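4.2 Deciding when a demonstration begins

We had expected the hard part of this work to be the grasping itself, and we spent most of our first month preparing for it. What took up far more of our attention in the end was a humbler matter, namely where each demonstration ought to start. A person holding the gripper tool does not begin a task the moment recording begins. They settle their wrist, look over the table, drift a little to one side, and only then reach for something. A policy trained on all of that learns to drift as well, and in our early trials with the Dekum baseline the arm would hover over bare wood for long stretches before committing to anything.

Our approach is to split every recording into an idle part, an approach part and a contact part, and to let a small classifier place the boundaries. The classifier sees the wrist view and the opening between the fingers, and nothing else. We were tempted to give it the tool's motion too, but people vary so much in how briskly they move that the motion signal mostly taught it to recognize the person. Figure 3 gives a wrist view with the fingers apart and nothing held between the pads, the sort of view on which the classifier has the least to go on.

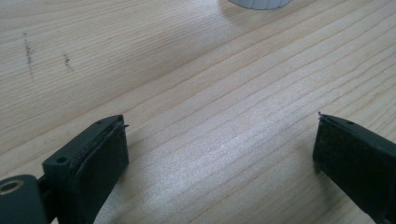 Figure 3. Wrist view with the fingers open over a wooden tabletop. A thin part of a white object is visible at the top.

Labels for training came from our own patient reading of 300 recordings, split among the authors and checked once by a second reader. Where two readers disagreed by more than 12 frames we sat down together and talked it over, and those conversations were some of the most useful of the whole project. They taught us that we had been using the word "approach" in two ways. One of us meant the first movement toward an object, and another meant the point at which the object could no longer be mistaken for its neighbor. We settled on the first meaning and relabeled everything, which cost us a good part of May.

With the idle parts trimmed away, we retrained the policy on the same recordings and kept every other setting as it was. On the Clunthorpe table tasks, it completed 18 of the 19 test layouts, against 12 for the policy trained on untrimmed data. The one remaining failure was a layout with two similar cups set close together, where the arm chose a cup promptly and chose the wrong one. We are fond of this failure, in a way, as the hesitation that used to hide it is gone and the mistake is now easy to study.

Trimming has a cost that we should mention. A policy that has never seen idle frames has no good idea of what to do once the table has been cleared, and ours would sometimes wander toward glare on the wood. Putting back a short stretch of idle frames at the end of each recording helped a good deal, and we use that version in the experiments of Section 5.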